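Swapping the gripper on the small arm

Dec 27, 2019

The office is quiet between Christmas and New Year, so I have used the week to finish something I have been putting off since June. We have had two grippers for the small arm all that time and I had only ever used one of them properly.

The first is the Zurnis, a plain parallel gripper with two flat fingers. It came with the arm and it has done most of the work so far. The second is the Plomden, which is also a two-finger gripper but with softer, slightly curved pads. It was bought second-hand and lived in a drawer. I had an idea that it would be better with awkward things and worse with square ones, but I had never checked.

Changing over is not hard. Four screws, one connector, and then the wrist camera has to go back on in the same place. That last part took me most of Monday morning. The bracket has a bit of play in it, and if the camera sits even slightly differently then everything I worked out for the old position is wrong. In the end I marked the bracket with a scribing tool so I can line it up by eye and then only have to do a short calibration. I should have done that when we first set it up.

The controller is a Femgate, the older one. It knows about the Zurnis already and gives you a simple open and close with a width in millimetres. It doesn't know about the Plomden, so I had to send it raw positions and work out the widths myself with a pair of calipers. I made a table, put it in a text file, and the script reads from that. Not elegant, but it has been fine.

For the test I wanted objects that I could find on or near a desk and that I knew the size of. A Rubik's cube is good for this. It has flat sides, the corners are hard, and you can tell from the camera view straight away if it has been twisted in the grip, as the coloured squares no longer line up with anything. I also like that the layers can turn. If a gripper squeezes off centre, the cube tells you.

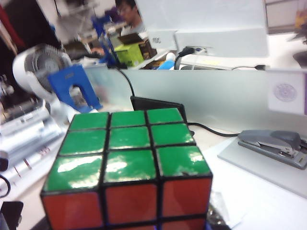
I ran 200 picks with each gripper on the cube, with the arm starting from the same pose each time and the cube moved by hand to a new spot and angle. A pick counted as good if the cube was lifted, held for a few seconds and put down without a layer turning. The Zurnis managed all but 12 of them. The Plomden was worse, with over twice as many failures, and nearly all of those were the layer problem. The curved pads touch the cube along a narrow strip, so if the strip lands on one layer only, the rest of the cube is free to swing. Going in deeper helped, though then the fingertips get close to the desk and I had to slow the last part of the move right down.

Reflections were the other trouble. Glossy stickers under ceiling lights can come out nearly white in places, and my colour check then decides that part of the cube is missing. I tried lowering the exposure, which fixed the cube and made the darker objects useless. For now I look for the black lines between the squares and only use the colours afterwards, to decide which face is up. It is slower but it gets confused less often.

The camera logs add up quickly. I had 1,583 pictures by the end of the second day, and that was with saving only a few per pick. I have set it to keep the ones from failed picks and throw away most of the others.

I did start on softer things with the Plomden -- a rolled-up pair of gloves, a sponge -- and it does look better there, but I haven't done enough runs to put a number on it. The plan is to do 500 in the new year, split between the two, with the Hashemi pads on the Zurnis for part of it. Those are stick-on rubber pads and they are cheap, so if they get the Zurnis most of the way there I may not bother changing grippers at all.

The Zurnis is back on the arm for now. I still need to tidy the width table, and one of the four screws is starting to round off, so I have ordered some more.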